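Good news for walkers in Clidendale! The town is finally fixing up the Sinness path, and I couldn't be happier (my knees agree).
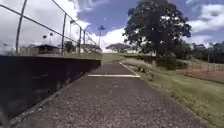 What's planned

Work starts in March and covers 2,595 feet of path, split into 2 stages. McPhee, the paving firm, goes first at the Gester end, and I'm told

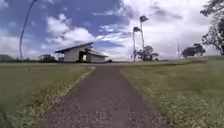
the path stays open on evenings the whole time, so dog walkers can relax. More than 800 of us signed the petition last fall – I nagged half my street into it!

The town is also adding a few benches, and I've already put in my request for one with a back.
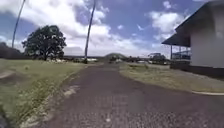
The path in Clidendale, with grass along the left side.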